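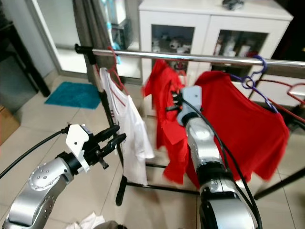
Camisetas en percha: ¿por el cuello o por abajo?

titetti46
Abro hilo en febrero, con el tendedero en casa y cero ganas de planchar. Yo meto la percha por abajo, para no dar de sí el cuello. En mi casa lo llaman manía.

ginau_987
Por el cuello y a correr. Llevo así 1000 lavados y mis camisetas siguen siendo feas por otros motivos.

kyriakidis
ginau, por eso se te ven los hombros desde el rellano. Por abajo siempre, y percha de plástico, que el alambre marca.
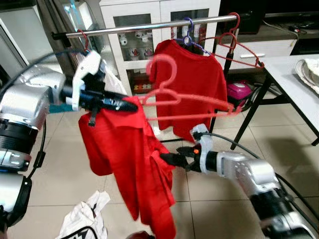

La roja de la percha morada, ya colgada; la otra roja, todavía en trámite.

ginau_987
Muy lisa la colgada, lo reconozco. Pero tanta percha de color distinto me pone nervioso.

titetti46
Las mías son herencia de 2 mudanzas — no hay criterio, hay supervivencia.

sidgate
Discrepo de todos. Camiseta doblada sobre la barra y pinza en la costura. La percha es para camisas.

kyriakidis
Y luego la raya en mitad de la tripa, muy elegante.

sidgate
Debajo del jersey no se ve.

titetti46
¿Y en agosto?

sidgate
En agosto ya veremos.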